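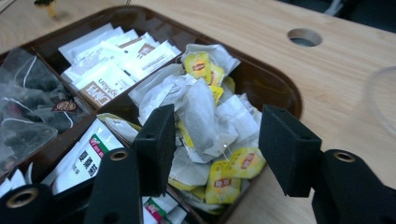
Verena Kaufmann wrote to say she's tried sorting her tea three times and it's always a muddle again by the end of the week, so would I please explain how I keep a compartment tray going in a house full of tea drinkers. Happy to, Verena! It isn't hard, but I did get it wrong for years.

Start by getting everything out. I mean the box at the back of the cupboard, the odd bags in the biscuit tin, the one in your coat pocket from the hotel. Tip the lot on the table and put the kettle on, as you'll want a cup of something while you work.

Now sort by shape first and flavour second. I used to do it the other way round (all the black teas together, all the fruity ones together) and it never fitted, because a flat sachet and a pyramid bag just don't want to share. These days my milk tea sachets lie flat in their own compartment, slightly fanned so I can get a fingernail under the top one. The pyramid bags go together in another, and do be gentle with them - the mesh is tougher than it looks but the strings catch on everything.

The ordinary paper bags get the biggest compartment. Mine are mostly Lipton, the ones with the yellow tags, and I don't line them up. I just heap them in. I did once spend 40 minutes standing them in rows like library books, and Leif had knocked them flat before breakfast. A heap is fine for anything you get through quickly.

A few things I've learnt along the way:

Wipe the tray out and let it dry properly before you fill it. Tea dust gets into the corners, and a soft pastry brush shifts it nicely.

If strings have tangled, hold one bag still and wiggle the tag of the other. Pulling only tears the paper.

Keep strong smells out. One peppermint bag without a wrapper and the whole lot tastes of toothpaste. Mine live in a jar with a lid.

Don't put out more than you'll drink in a fortnight or so. Spares stay in their boxes, and I top up on top of the fridge calendar's say-so, usually first thing in the morning before anyone's about.

It takes me 5 minutes to tidy now. Let me know how you get on, Verena, and what you do with fruit teas, as I still haven't found a good spot for those.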